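Product notes: the Galbraith hand-held gripper kit

Galbraith has started taking orders for the second version of its hand-held gripper kit, and we have had one in the office since April. Several readers asked about it after our item on tabletop demonstration tools, mostly people in small labs and packaging firms who want to record handling tasks without tying up an arm. This note covers what comes with the kit, how it behaved in use, and what the service plan includes.

The kit is sold in two forms. The basic form is the gripper, a camera mount, a charging cable, a calibration card and a set of spare pads. The full form adds a second gripper, a hard case and a year of the Namside service, which takes your recordings, checks them and sends them back cut into separate tasks. The camera is bought separately in both cases. Galbraith publishes a list of models that fit the mount, and the one we already owned was on it.

Setup took most of a morning. The mount goes on with four screws, and the printed guide shows them in the wrong order, so we had the camera on and off again before the trigger cable would route properly. Alasdair Matheson, who handles support for the kit, told us the guide has been corrected online but that boxes already packed still carry the old sheet. If you order now, download the new one first.

Calibration is simpler than it was in version one. You lay the card flat, open and close the fingers a few times, and wait for the tone. It failed twice for us under the strip lights and passed near the window. The software gives a plain pass or fail and does not say what went wrong, and we would like to see that changed.

We used the gripper for three weeks on the sort of jobs our readers describe: picking up light food packaging, turning it over, stacking it and setting it down at a marked spot. Lovisa Ekström did most of the recording, with Lachlan Mackay taking over on Monday afternoons. Between them they logged 241 usable recordings. Another 37 were rejected by the Namside check, nearly all for the same fault, which was moving the wrist too fast at the start of the reach.

The trigger is the best part of the new version. The old one had a long dead zone at the beginning of the pull, and you learned to squeeze halfway before you got near the object. On this one the fingers start to move as soon as your hand does. Lovisa has small hands and found the old grip a stretch. She had no trouble with this one for an hour at a time, though she said the weight sits forward once a camera is on and her wrist was tired after that.

The pads have changed as well. Each finger now carries a rectangular block with a dark matte facing, attached to the inner side of the mounting arm. The facing held molded pulp, card and thin plastic well. It was less good on anything with a film of oil on it, and we had to wipe the pads down between runs with takeout lids.

Wear is something to plan for. The facing picks up scuffs early and can begin to fray along the edges, and Galbraith treats the pads as a part you replace. Changing one takes a small hex key and a few minutes. The key is not in the basic box. Roxana Ospina, who runs product at Galbraith, said a pair of pads is rated for 1,000 grasps on smooth packaging and fewer on rough board. We did not get that far and can't confirm the figure, but ours were still gripping when the trial ended.

Pulp bowls gave us the most work. They weigh next to nothing, so a careless approach pushes the bowl along the table before the fingers have closed. The way that worked was to come in with the fingers well open, one on each side of the wall, stop, and only then squeeze. Going over the rim with one finger inside the bowl also works and is quicker, but it leaves a dent if you pull the trigger all the way. 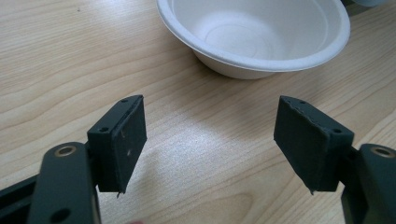

Glare is the other thing to watch on a light table. The Namside check flags recordings where reflected light covers too much of the view, and a shiny tabletop under a lamp will do it. A plain cloth or a sheet of brown paper solves the problem. Fingertips getting into view are not flagged unless they cover the object, so there is no need to throw a recording away for that.

The service itself did what it said. Files sent before noon came back the next working day, named and cut by task, with a short list of rejects and the reason for each. Once a batch came back with two tasks joined together. We reported it through the web form and had a corrected batch that evening. You can run the check on your own machine without the plan, but then the cutting is up to you, and that is the slow part.

Readers comparing this with the Hakunico unit should know that the Hakunico is lighter and costs less, and its fingers close in a straight line where Galbraith's swing slightly. We found the Galbraith easier on round objects and the Hakunico easier on flat boxes. Hakunico has no service plan in this country, and spare parts have been slow to arrive when we ordered them.

The basic kit suits a group that already has someone to sort recordings. A shop doing this for the first time would do better with the full form, if only for the rejects list in the first weeks. Existing owners can buy the new trigger and fingers as an upgrade, but the old camera mount does not fit and has to be replaced at the same time.

Orders go through Galbraith directly or through Nomesau, which also keeps a loan kit for trials of up to two weeks. Ask for Alasdair Farquharson at Nomesau to book it. The loan kit comes with the camera fitted, and you pay return shipping.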